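Le club robotique du soir, semaine 5 : on remet les chips en rayon

Bon, je sais, j'avais promis un billet par séance et j'en ai sauté deux. J'avais des copies à rendre, un rhume monstrueux, et puis je n'avais pas grand-chose de glorieux à raconter (la séance où on a passé la soirée entière à chercher une erreur de signe dans un changement de repère, franchement, qui veut lire ça ?). Mais là ça y est, j'ai de la matière !

Pour ceux qui débarquent : je suis en deuxième année de master et je me suis inscrite en octobre au club robotique de la fac. Cette année on prépare le challenge Kozan, une compétition entre écoles où un humanoïde doit se débrouiller dans un petit magasin. Il y a 23 équipes inscrites, dont la nôtre, qui s'appelle Vavau. Ne me demandez pas pourquoi Vavau, le nom a été voté avant mon arrivée et tout le monde se renvoie la balle.

Le règlement fait 49 pages. Je l'ai lu en entier dans le train, avec un surligneur, et j'ai compris la moitié des choses la première fois. Pour l'épreuve qui m'occupe, la mise en rayon, ça se résume assez bien : le robot arrive devant une étagère, il doit y prendre un produit précis, le reposer debout à l'endroit demandé et laisser les voisins tranquilles. Chaque voisin renversé coûte des points. Un produit qui finit par terre en coûte encore plus, et l'équipe n'a pas le droit de le ramasser avant la fin du passage.

On s'entraîne sur des tubes de chips. Au début je trouvais ça presque trop facile, un cylindre c'est un cylindre, on l'attrape par n'importe quel côté et voilà. Grosse erreur ! Un tube de chips c'est haut, c'est léger, ça bascule dès qu'on le frôle un peu haut, et si la main serre trop fort le carton s'enfonce. On a un petit cimetière de tubes cabossés dans l'armoire du fond. Leur contenu, lui, a disparu assez vite, je ne dénonce personne.

Mon boulot dans l'équipe, c'est la prise : où poser les doigts, à quelle hauteur, avec quelle orientation du poignet. Pendant deux séances j'ai visé le milieu du tube, ça me paraissait logique. Ourania Michailidis, qui nous encadre et qui a fait sa thèse sur la saisie d'objets, m'a laissée m'entêter un bon moment avant de me demander très calmement où se trouvait le centre de gravité de mon tube. Ben... plus bas que je ne pensais quand les chips se sont tassées au fond. J'ai descendu le point de prise et j'ai arrêté de voir le tube tourner dans la main au moment du soulèvement. J'étais à la fois ravie et un peu vexée.

L'autre gros morceau, c'est l'espacement. Notre logiciel de planification (on l'appelle Prostance, c'est un vieux projet du club, le code a des commentaires dans trois langues) calcule la trajectoire du bras en gardant une marge autour de chaque obstacle. Si on met une marge confortable, il déclare que la prise est impossible et il boude. Si on la réduit, il passe, mais le dos de la main caresse le tube d'à côté. On a fini par garder une marge large pour l'avant-bras et une petite pour les doigts, et ça a débloqué la situation. C'est Kundell, l'équipe avec qui on partage la salle, qui nous a soufflé l'idée. Ils concourent aussi, donc c'était vraiment chic de leur part. On leur doit un gâteau.

Il reste le problème des couvercles. Je voulais m'en servir pour repérer les tubes : une couleur bien franche vue d'en haut, facile à isoler, super. Sauf qu'avec l'éclairage de la salle ça brille, ça se reflète sur la tablette grise, et la détection me sort parfois un deuxième tube qui n'existe pas, couché dans le reflet. J'ai passé mon dimanche... enfin, disons mon temps libre, à filtrer par hauteur. Ça va mieux le soir. À 14 heures avec le soleil par la fenêtre, c'est encore la fête.

Et maintenant, tadam, le tube violet dans la main droite ! 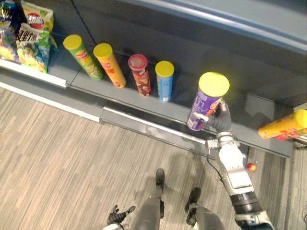
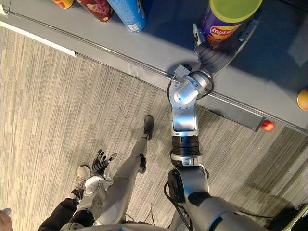 Une question qu'on m'a posée dans les commentaires la dernière fois : est-ce qu'il faut savoir programmer pour entrer au club ?

Il suffit d'être motivé et de pouvoir venir une soirée par semaine. On apprend le Python de base pendant les 4 premières séances, et il y a du travail pour ceux qui préfèrent la mécanique, le câblage ou la rédaction du dossier technique (on cherche désespérément quelqu'un pour le dossier technique). Les inscriptions rouvrent en mars, il faut passer au local et remplir la feuille.

La prochaine fois je vous parle de la pose, parce que prendre un tube c'est bien, le lâcher sans le faire tomber c'est une autre paire de manches. Il faut aussi que je retrouve mon chargeur, que j'ai dû laisser dans la salle. Si quelqu'un de Kundell me lit, il est noir avec un bout de scotch vert !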